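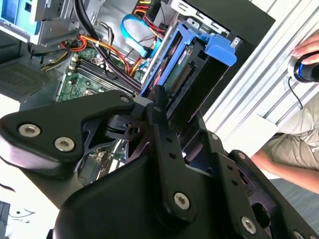 January 12, 2025
Posted by remo_g

Cell 2 (the teardown one, desktop towers) has started dropping grip on drive caddies again. It does a few units without complaint, then the fingers close, the caddy stays put and the arm rises with great dignity holding nothing. Same program as before the break. I've re-taught the pick point twice. Anyone got a third idea?

zuccaro_c
When did you last put a hex key on the finger plates? The socket screws on ours walk out over time. Ours were fine by eye and I still got most of a turn out of two of them.

remo_g
December, according to the log. The log is in my handwriting so I'm inclined to doubt it.

Sandro Russo
Don't touch the screws yet. If you tighten first you've moved the fingers and you'll never know what the fault was. Check the zero. Pagano's setup sheet has you home it with the fingers closed on the gauge block, and if somebody homed it on air after the shutdown you'll be out by a whisker all day.

zuccaro_c
Sandro, with respect, zeroing a gripper with loose plates is just measuring the looseness. Screws, then zero.

Sandro Russo
We've had this argument before and I was right then as well.

gulizar_k
Has the colour of the problem been discussed? We run the same towers. The blue caddies have a bit of flex, and if the finger link presses low on the caddy it bows before it lets go of the rail. I moved our contact point up toward the tab and knocked the closing force down to 40. Ran 1000 cycles, 964 clean. Most of the rest were SATA leads that hadn't been pulled clear.

remo_g
40 on a Drova controller or a Polar? Ours is a Drova and I don't trust its idea of a percentage.

gulizar_k
Polar. So take it with a grain of salt.

Rosalba Farina
Cables, cables, cables. Tie the power bundle back to the cage before the arm goes in. I lost an arvo to one orange lead behaving like a seatbelt.

remo_g
Right. Marked the screw heads with paint pen, checked the zero (out, sorry Carmela), re-homed it on the block, then did the screws (one loose, sorry Sandro), then homed it again. 340 cycles so far and it's missed twice, both on caddies with a cracked rail. Haven't touched the force yet. Will raise the contact point tomorrow if Nusus ever send the spare finger link I ordered.

Sandro Russo
So it was the zero.

zuccaro_c
It was the screw.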